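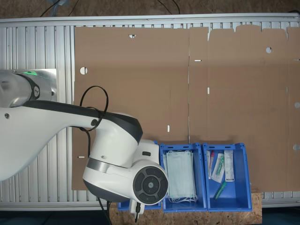
Our project for the spring automation class was called Patow, and the goal sounded really simple when Alaric Hutchins and I signed up for it. Get a robot arm to put together a small care kit: fold a box, put a few supplies in it, close the lid. We figured the folding would be the hard part and the picking would be a nice warm-up (ha). So we started with the picking, and that's where most of March went. We kept the supplies in blue bins along the near edge of the bench, with the face masks in the middle one and the little medical stuff in the one on the right, and the big flat box blank lying across the slats behind them. The masks look so neat when they're stacked with the pleats all lined up, but the ear loops hang down in curls at the bottom of the bin and they grab onto each other like crazy. You go in for one mask and come up with three!

Our first script just went straight down to a fixed height and closed the gripper. We ran 40 picks that way and got exactly one mask on 31 of them, which I was pretty happy with until Alaric pointed out that a person packing kits would be annoyed by the other nine. So we tried a little shake after the lift – up a few inches, twist the wrist left, twist it right, then move over. That helped a lot. It also slowed everything down, and we went back and forth for a whole afternoon about how hard to shake. I wanted it fast, Alaric wanted it gentle, and we ended up closer to his number.

The tubes and pouches were a different kind of trouble. They lean on the walls and slide under each other, and if the gripper comes in at the wrong angle it pushes the pouch flat against the side and can't get a hold of it. We taught it two approach angles and let it try the second one if the first one missed. Not fancy, but it works most of the time.

Then the box. The creases fold fine if you press close to the line, and they buckle if you press too far out. We got one side panel folding on its own with the speed turned down, and the tabs going into the slits is still a job for human hands. I spent around 120 minutes one night on a single tab and I'm not proud of it.

If we get another semester I'd like to redo the bins with a sloped floor so things slide to one spot, and write a proper routine for the tabs. Alaric already has a sketch for the slope in the back of his notebook.

Ansel Escobedo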